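Packing a parcel for the village post counter

Our counter in Wedmont is open only two mornings a week now, so a parcel that gets turned back can mean a long wait. These tips come from Urszula Sobczak, who ran the Prullodberg counter for 29 years.

Pick a box slightly larger than the contents. Leave two inches on every side and fill the gap with crumpled newspaper. Shake it – if anything moves, add more.

Old boxes are fine if the corners are still stiff. Peel off or black out the old labels and barcodes.

Tape the center seam top and bottom, then both edge seams, so the tape makes an H. Use packing tape at least two inches wide. Masking tape lets go in a cold van, and string catches in the sorting belts.

Jars go in a zip bag first, lid taped down. Jam sent in September needs more padding than you think, as the vans are full.

Write the address on the largest side and put a second copy inside the box. Ballpoint smears less than felt tip.

Weigh it at home. Stand on the bathroom scale with the parcel, then without, and subtract. For anything under 10 pounds use a kitchen scale.

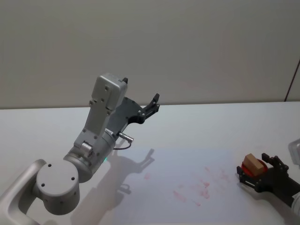
Silver-gray arm over a white tabletop.

Keep the receipt until the parcel arrives. Last collection at Wedmont is 8 minutes before closing.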